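Rakuvley Kitchen Share — Frequently Asked Questions

Last updated in January. If your question isn't answered on this page, write to the front desk.

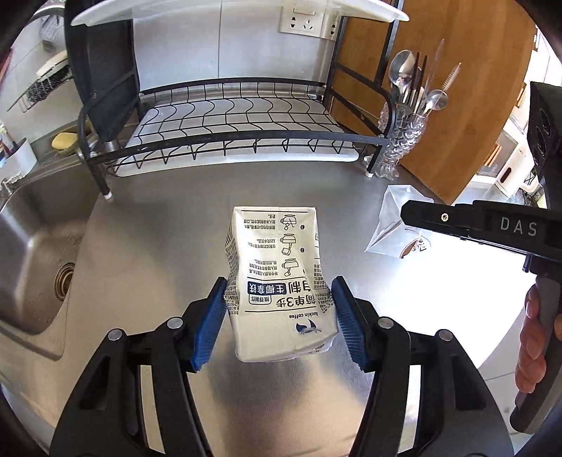

Who can book a kitchen?
Anyone who makes food or drinks for sale and holds a current food handler card. You don't need to be a registered company. Many of our members sell at one market a month and nowhere else.

How long is a booking?
The shortest booking is four hours. Setup and cleanup count as part of your time, so plan for both. The evening block starts at 6 p.m.

Which kitchen should I pick?
Rind has the walk-in cooler and the larger ovens. Fenik is smaller, has no fryer, and costs less. Most bakers start in Fenik and move over when their orders grow.

Can I bring someone to help me?
Yes, up to two helpers per booking. Each one has to sign in. Helpers under 16 are not allowed in either kitchen.

Can I store ingredients between bookings?
Dry goods, yes. Shelf space is rented by the month. Label everything with your name and the date you opened it — unlabeled items are thrown out at the end of the week. Cooler space in Rind has a waiting list.

Do you supply pans and small tools?
Sheet pans and mixing bowls are included. Knives, piping tips and thermometers are not.

How do I pay?
Through your Zitbridge account. Your card is charged when the booking is confirmed. Checks are accepted for monthly shelf rent only.

What if I need to cancel?
Cancel at least 4 days ahead for a full refund. After that we keep half, unless another member takes the slot.

How big is the building?
1,997 square feet, including the loading area and the restrooms.

Who do I talk to about permits?
Shabnam Virk handles permits and inspections. For bookings and billing, ask for Shabnam Shaikh. Please use last names when you call.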